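Cómo comparar dos pinzas sin engañarse demasiado

Guía práctica, nivel intermedio. Última revisión: 28 de septiembre de 2024

Comparar pinzas parece fácil hasta que uno lo intenta. Se monta la primera, se agarra algo, se monta la segunda, se agarra lo mismo y se declara ganadora a la que uno ya quería comprar. Durante un tiempo trabajé así y me fue estupendamente: siempre tenía razón. Luego Crescencio Barrios me pidió las grabaciones de una tanda y tuve que repetirla entera, en marzo, con la calefacción del taller estropeada.

Lo que sigue es el procedimiento que uso desde entonces. Está pensado para dos brazos de sobremesa enfrentados a una misma zona de trabajo, con una pinza paralela en cada uno. En mi caso comparé los dedos de serie de Vombridge con los de Adomaitis, los dos juegos sobre el controlador Starnard. Con otro equipo cambiarán los menús y los insultos, pero el orden vale igual.

Antes de empezar

Necesitas los dos brazos calibrados, una cámara fija que no se mueva (lo de fija hay que repetirlo), una hoja de registro y objetos para agarrar. Al menos uno debe ser blando. Los cubos de plástico rígido los coge cualquiera, y por eso salen en todos los folletos.

Paso 1. Fija los brazos y olvídate de ellos

Atornilla las dos bases al mismo perfil y no las toques hasta terminar la comparación. Si entre una tanda y otra aflojas un soporte «solo un momento», has empezado un experimento distinto. Pasa los cables de forma que la muñeca pueda girar todo su recorrido sin tensarlos. Haz el giro completo a mano, con la alimentación cortada, y mira el cable en lugar de mirar la pinza.

Paso 2. Iguala el cierre

Cada fabricante llama «fuerza» a una cosa diferente. En Starnard el valor de cierre va de 0 a 1000 y no corresponde a ninguna unidad conocida por la física. Pon los dos brazos en 30 para el objeto blando y sube de dos en dos hasta que lo sujeten. Apunta el valor de cada uno. Si empiezas por arriba, el peluche quedará marcado y las agarradas siguientes saldrán mejor de lo que merecen.

Paso 3. Prueba el agarre compartido

Este es el ensayo que más información da y el que más pereza provoca. Deja el objeto tumbado en el centro y acerca una pinza por cada lado. Primero cierra la izquierda y espera. Después cierra la derecha. No levantes nada todavía: fíjate en si el segundo cierre arrastra el objeto hacia el otro brazo.
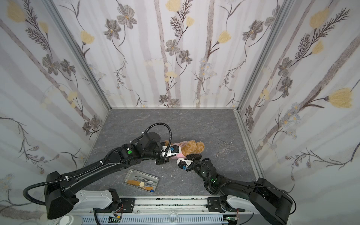 Agarre compartido sobre el oso de peluche, una pinza a cada lado. La bandeja con las tijeras queda en la parte delantera.

La ropa complica bastante el asunto. Los dedos pueden coger tela y nada más, y entonces el registro dice «agarre correcto» mientras el relleno se queda donde estaba. Para distinguirlo, abre una de las pinzas y sube la otra muy despacio. Si la prenda se estira y el muñeco no la sigue, anótalo como agarre de tela en una columna aparte. Yo no tenía esa columna. Por eso repetí la tanda.

Repite después con los papeles cambiados, cerrando primero la derecha. Un brazo que solo funciona bien cuando llega segundo tiene un problema de alineación, aunque su hoja de características sea preciosa.

Paso 4. Intercambia los dedos

Desmonta los dos juegos y móntalos en el brazo contrario. Sí, otra vez los tornillos pequeños. Si el mal resultado viaja con los dedos, la culpa es de los dedos; si se queda en su sitio, mira el brazo, la calibración o el cable. Sin este paso estarías comparando el lado izquierdo de la mesa con el derecho.

Vuelve a poner a cero la apertura después de cada cambio. El controlador no lo pide y sigue trabajando tan contento con el valor antiguo.

Paso 5. Registra también lo feo

Guarda el vídeo de todos los intentos, con su número, el valor de cierre, el orden en que entraron los brazos y el resultado. Yo uso Nastell para etiquetar y exporto a una hoja normal. Mi última comparación llegó al intento 832, cifra que no recomiendo a quien tenga vida familiar.

Los intentos abortados también cuentan. Si pulsaste la parada porque «iba a salir mal», apúntalo como parada manual y deja el vídeo en su carpeta.

Problemas habituales

La pinza cierra, pero el objeto gira: los dedos no entran a la misma altura. Corrige la muñeca antes de subir el cierre.

Los dos brazos se frenan al aproximarse: revisa la distancia mínima entre herramientas. La que viene por defecto en Starnard está pensada para brazos que se llevan mal.

El resultado cambia después de comer: alguien ha movido la cámara.

La plantilla de registro sirve tal cual para pinzas paralelas. Para ventosas hay que quitar la columna de agarre de tela y añadir una de fugas; esa versión la tengo a medias y la subiré cuando termine con los tornillos.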